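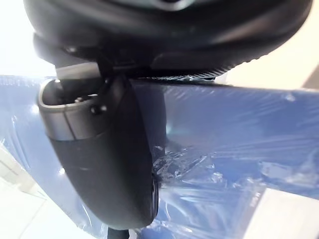

Figure 7. Blue item, tightly wrapped in clear film

Search this manual

7. Removing and Replacing Clear Film

This section applies to items delivered in clear plastic film from the Wolthorpe store. For boxed items, see Section 9.

1. Check the item number on the packing slip before you open anything. Wrapped items can be returned to Wolthorpe; opened ones cannot.
2. Set the item on a clean, flat surface.
3. Find the loose end of the film. If there is none, pinch up a fold and snip it with blunt-tipped scissors.
4. Peel the film back slowly, keeping one hand on the item.
5. Wipe the surface with a dry cloth.

CAUTION: Do not slide a knife under tight film. It will mark the surface — scratches are not covered by the Omuldale warranty.

CAUTION: Keep film away from children and pets.

To rewrap for storage:

1. Cut 70 inches of Undska film.
2. Start at one end and overlap each turn by half.
3. Press the last edge flat and write the item number on a label.

NOTE: Stack wrapped items no higher than 40 inches.

Section revised July 10, 2023, Chun-yin Liao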